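Modules > Storage and Handling > Unit 2 > Handout 9

Open containers on a work surface
Efua Owusu, January
2 comments | 53 shares

These notes cover the part of the session on rigid open bins. Read them with the Unit 2 glossary. The closed-box material is in the next handout.

1. Terms. The rim is the thickened upper edge. A rolled rim is turned outwards, stiffens the wall and gives the fingers something to bear against. Taper (also called draft) is the inward slope of the walls from rim to base. The footprint is the area of the base, and on a tapered bin it is always smaller than the opening. Use the footprint to check that a bin fits on a surface, and the opening to check clearance between neighbours.

2. Nesting. Tapered bins of one pattern nest when empty. Nested bins can bind if pressed down hard. Separate them by holding the lower rim and easing the upper one out at a corner.

3. Placement. Set the bin down with its base fully supported. Keep it off cable ports and grommets. A flat board or lid should lie beside the bin with its whole underside on the table. Boards left overhanging an edge will tip when leaned on.

4. Labels. A label on an inner wall is protected from rubbing during stacking but is hidden once the bin is filled. Outer labels have the reverse problem. Yaw Wumbei's group should bring their comparison of the two to the seminar.

Exercise. Sketch a tapered bin in section, mark the rim, opening and footprint, and state which dimension governs spacing on a shelf. Hand in to Amerley Mensah by 1730.

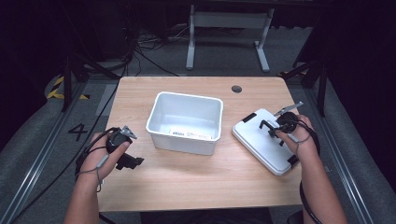 Fig. 1. Open white plastic bin with rolled rim, label on inner front wall; flat board to the right.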